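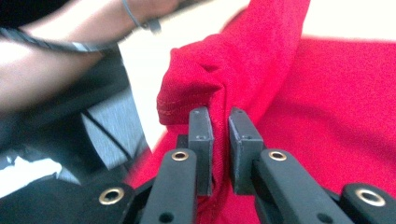

Murray thinks the madder bath went orange because I let it get too hot, and he wants me to write down the actual numbers this time instead of "warm-ish." Fair enough. So, numbers.

June 28, 2020
Dye notebook, madder, second go

Ground root from the Cemberg bag, the one with the torn label. Soaked overnight in tap water, poured off the first water (brown, smelled like wet hay), then into the big enamel pot with fresh water to cover. 1000 grams of wool, weighed dry before mordanting. Alum only. I left out the cream of tartar because Kyu-ri has a theory that it pushes madder toward the orange end, and I wanted one less thing to argue over afterward.

Heat: brought it up very slowly, a full 2 hours from cold, and parked it at 70 degrees C. The plan was to stay under that the whole time. What happened is that I went to answer the phone (Leszek, wanting to know if we still have his carding brushes — we do, they're on top of the plan chest) and when I came back the thermometer said 78. Turned it right down, lifted the lid, said a few words. I'd guess it sat too high for ten minutes, maybe a bit more. So Murray may get to be right twice.

Took the first sample skein out at the hour mark. Brick, with a lot of orange in it. Second sample an hour after that was deeper and a touch bluer, much nicer, closer to what Sławomir got in his copper pot. I don't know how much of that is time and how much is the chalk, as I put a spoonful of chalk in between the two like an idiot. Next time: chalk at the start or don't bother. Write it on the wall.

Left the rest in the pot to cool. Will pull it tomorrow morning and let it hang a day before rinsing. Kyu-ri rinses right away and says hanging makes no difference. I say it does, and neither of us has ever tested it! We could split the next batch and settle the thing.

Water: I keep coming back to this. The tap here is hard and Sławomir's is harder still, you can tell by looking at his kettle. Miłosz collects rain in the barrel behind the shed and his madder always comes out on the peachy side, same root, same alum. That's a pretty big hint. I want to do 3 small jars side by side: tap, rain, and rain with chalk. Same scrap of wool in each, same pan of hot water, so nobody can blame the stove.

Lightfastness strips from the last round are still taped in the south window. Peeked under the card. The weld has dropped a lot, the madder barely at all. The logwood I'm not even going to talk about.

Exhaust bath: plenty of color left in there, so the pot is staying put with the lid on. Please don't pour it out. I have some of the thin Figueiredo yarn that would take a nice coral, and Leszek asked for a pink if there's any going. If it starts to grow a skin, fish it off and carry on.

To get: alum (down to over half a jar, but that goes fast), pH strips, a thermometer with an alarm on it. Also a new stirring stick. The old one is purple on one end from the logwood and I don't trust it near anything I like.

Samples 1 and 2 are pinned to the facing page. Look at them by the door, the lamp over the bench makes everything look orange and then we're back to Murray's argument again.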